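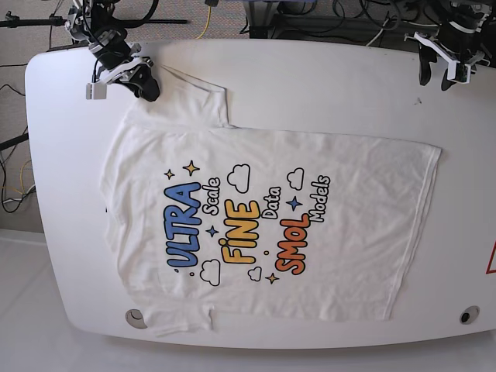

Feltgate Screen Print Club

Gallery: slogan shirts, 21 Jan 2018

Samina Bugti asked me to write up the shirt table, knowing full well that I don't think much of slogan shirts. Most of them have one good word and a lot of padding. The club has 200 prints to its name by now and I would wear perhaps 6.

White short-sleeved tee, laid flat. "ULTRA Scale FINE Data SMOL Models", in bubble letters. I have read it several times and am still not sure I've been told anything. Samina says it makes sense to the right people. I'd like to meet them.

The colours are better than the wording. Blue for ULTRA, yellow for FINE, orange-red for SMOL, and the lesser words in white with an outline. White lettering on a white shirt is asking a lot of that outline, and I remain to be convinced it will look as crisp by August.

Clouds have been put in among the words. I would have left them out. Avram would have added more, so perhaps this is the compromise.

It could do with an iron, particularly near the collar and along the hem. We do own one. It lives on the shelf by the sink.

Comments to Samina, please. Anyone wanting to defend the clouds can do so at the next meeting, upstairs at Zallach, doors open at 5.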